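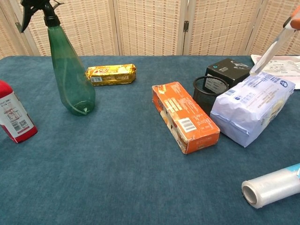
Pantry Diary Participants Wanted

Last updated: September

Print this page
E-mail this page

Do you know what is at the back of your kitchen cupboard? Would you be willing to find out and write it down for us, for 14 weeks? Then we would love to have you along!

Skastside is a small reading and local history group, and we are putting together a book on how people in our town shop, store, cook and use up what they bring home. We have shelves of material on the old days (ration books, grocers' ledgers, a wonderful stack of handwritten canning notes from the Ingvarsson store) and next to nothing on the present. Somebody fifty years from now is going to want to know what an ordinary weeknight supper was, and who made it, and what got scraped into the trash afterward. We want to leave them a good thick record.

So we are looking for households to keep a pantry diary. We have room for 286 of them, one for each address listed in the old Titum street directory, which is where the whole idea came from. You don't have to live at one of those addresses. Half of them are a parking lot now.

What a pantry diary is

It's a plain notebook with a few printed headings on each page. You write in it whenever food or household goods come into the house, and again when something runs out, gets thrown away or gets given to a neighbor. In between there is space for whatever you like: what you paid, why you switched from one dish soap to another, the argument over who finished the good mustard. The headings are only there to get you going, and plenty of our first diary keepers ignored them completely and wrote straight across the page.

We ran a trial last winter with a handful of families and the notebooks that came back were a joy to read. One woman copied out her late father's pancake recipe, with his crossings-out. A student living over the Gameck hardware store recorded 11 different ways of eating instant noodles and rated them all. Another family let their six-year-old draw the shopping every week, and you can follow the price of strawberries by how small the strawberries get.

Expect to spend a few minutes on it most days and a bit longer after a big shop. If you miss a week, leave a gap and carry on – please don't go back and make it up from memory.

Who can take part

Anyone 18 or over who lives in town or on the roads just outside it. One diary per household, but as many people as you want can write in it, and children are very welcome to join in with an adult's help. You might live alone, share with roommates, have three generations under one roof, or be moving out halfway through. All of that is interesting to us. We are especially short of:

- people who work nights and eat at odd hours
- households that grow, hunt or fish for part of what they eat
- anyone who moved here in the last couple of years
- people who don't cook and don't intend to start

You don't need tidy handwriting or good spelling. Diaries can be kept in any language you are comfortable in. We have readers for several already and will go looking for more if we need them.

What you get

Every household that sends back a diary receives $400 once the notebook is in our hands. Payment is the same whether you wrote a paragraph a day or a line. You also get a copy of the finished book, a scan of your own diary, and an invitation to the supper we are holding when the writing is done. It will be potluck, naturally, and there will be far too many potatoes.

What happens to your diary

Names and street addresses are taken out before anyone beyond our small editing team reads a page. If we would like to quote from your diary in the book, we will send you the exact passage first and you can say yes, say no, or ask us to trim it. When the book is finished you choose whether your notebook goes into our archive or comes home to you. You can drop out at any point, with no explanation needed, and we will mail your pages back.

We don't pass anything on to stores or food companies, and none of them are paying for this. The money comes from a bequest and from the sale of our last book, the one on the ferry landing, which sold over 2000 copies to everyone's surprise and our printer's delight.

How to sign up

Write to Hjalti Kvaran, who is editing the book, care of the Skastside reading room, or leave a note in the box inside the front door. Tell us:

- your name and how best to reach you
- how many people are in your household, and rough ages
- who does most of the shopping
- the oldest thing in your pantry, if you dare

There's no need for a long letter. A postcard is plenty. Hjalti answers everything himself, usually in the evening, so give him a few days.

If you'd like to look through a diary before making up your mind, three of the trial notebooks are out on the long table in the reading room, with their owners' kind permission. Come by any afternoon after 2 p.m. and have a browse. There is coffee, and people tend to stay longer than they planned.

New notebooks go out at the end of September. Please get in touch before then if you can, though we will keep a waiting list and a few places always open up once people find out their roommate has signed up too.

Print this page
E-mail this page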